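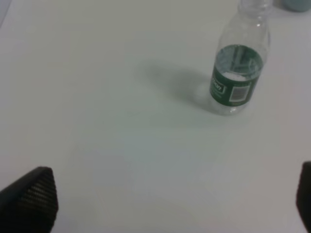 A reader in Mokotlow wrote to me that she had given up on bottled water at work and lasted nine days. Her flask leaked into her bag, the tap in the staff kitchen ran warm all afternoon, and the shop downstairs had a fridge full of cold bottles. She wanted to know whether I thought she had failed. I don't, and I want to set out why, as I have been asked much the same thing by several people after my last column on Stendotard's new offices.

The building holds 1312 people. When it opened, the firm stopped ordering bottled water for meetings and put up notices asking staff to bring their own. That was the whole of the plan. In the first month the shop on the ground floor sold 3100 bottles of water, more than it had sold of anything else, and the recycling bins by the lifts had to be emptied twice a day.

I have no quarrel with the aim. A plastic bottle is used for an hour or so and then has to be collected, sorted and dealt with. The label and the cap are often a different plastic from the body. If there is still water in the bottom, most people will not tip it out before they throw it in. All of this costs money and effort for something that comes out of a tap.

But people buy bottles for ordinary reasons. They are thirsty, they are out, and the bottle is cold and sealed. It stands up on a desk and can be shut between sips. An open glass beside a keyboard is a worry, and many offices have banned them for that reason. A good flask does the same job but it has to be remembered, carried home and washed, and the washing is where most of them fall down. The narrow ones need a brush. I have seen very few office kitchens with a brush.

So I would put the money into taps. Rotich, which has offices on the other side of the ring road, fitted a chilled tap on every floor in October and put a rack of clean lidded cups next to each one. The cups go through the dishwasher with everything else. It took 40 cups a floor to begin with and they have bought more since. There are no notices. Bottles are still sold in the building and some people still buy them, mostly visitors and people on their way to a train.

I would also stop treating the refilled bottle as a bad habit. Plenty of people buy one on Monday and fill it from the tap until Wednesday. It should be rinsed, and it should go in the bin once it is scuffed or starts to smell, but two days of use is better than one hour.

My reader should ask for a colder tap. In the meantime she can buy the water.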